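Geeta Tyagi

Spent the morning clearing out the back room of the flat in Cullham before the August move. Posting as I go so I remember what I did with everything.

Started at 7:30 with the shelves. Most of what was on them was paper. Old Prirnora invoices, two bags of receipts, manuals for things I gave away years ago. Kept 12 sheets and shredded the rest.

The work table was next. I'd been using it as a shelf, which is how it got so bad. Everything came off it and went on the floor in piles: keep, give away, ask my sister.

My rule for the table from now on is that whatever I'm working on can stay out and the rest goes in a drawer at night. I had the same rule in the last place and it held for a few months.

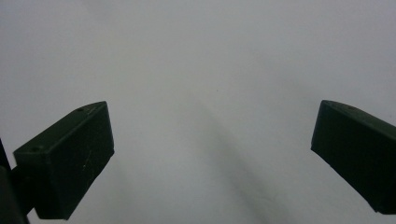
White is a good color for a work surface if you sort small parts. I drop a screw and I can find it again. On the old brown desk I lost them all the time.

It does show every mark, though. I wipe mine with dish soap and warm water, then a dry cloth. The spray cleaner left streaks so I stopped buying it.

Boxes: I got 15 from the hardware store on Malhotra Road and I'm already down to the last few. Books go in the small ones. I learned that in the last move, when a big one gave out on the stairs.

The movers quoted by weight and I'm trying to stay under 2,000 pounds. The bookcase isn't coming. Neither is the filing cabinet - it's empty now and the bottom drawer never closed right.

If anyone near Trirkness wants the filing cabinet, it's free. You'd need two people and a van. Message me before noon if you can, I'm out most afternoons.

Lunch now. Closet after that.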